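Mendura Desk Corners -- README

Print this page | E-mail this page

Mendura is a collection of photos and short notes on small desk corners: the desk, whatever sits on it, and whatever has been tucked underneath. We started it in October because we love seeing how people fit a place to work into a room that was never meant to have one!

What's in it

The first release has 200 photos of 100 desks, sorted into 4 folders by the colour of the desk top (white, pale, dark, painted). Every desk has a plain text note with the same name as its photos. The notes cover legs and braces, hooks, storage below, and baskets or trays on top.

White is my favourite folder by a long way. White legs against a white cupboard are a real test of how carefully you look, and Desta Beyene wrote lovely notes on the thin cross braces, which are so easy to miss.

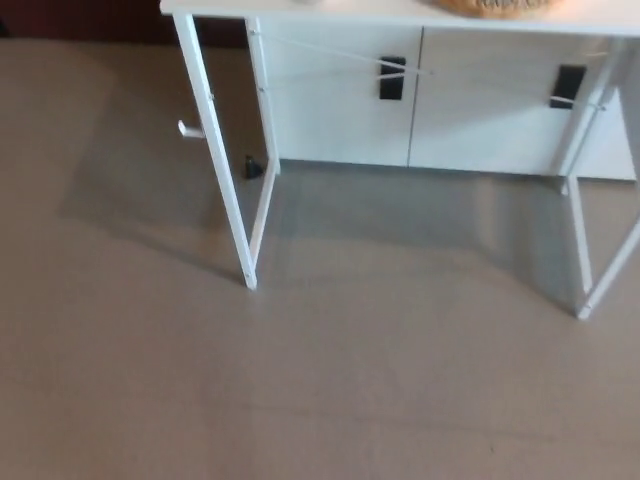 Baskets get their own line in the notes, and we write "woven" unless we know what they're made of. Hooks go down as "hook, side" or "hook, front" -- please don't guess what hangs there if nothing does. A cupboard under a desk is noted by its doors and handles, never by what might be inside.

Known gaps

Corner desks are thin on the ground (eight so far), and we'd be thrilled to have more. Jahangir Weerasinghe is still checking the painted folder, so expect a few spelling fixes there.

Adding your own

Send photos and a note to Sarla Upadhyay. Messy desks are very welcome!

Last changed: December 10, 2024
Pushpa Malhotra

Print this page | E-mail this page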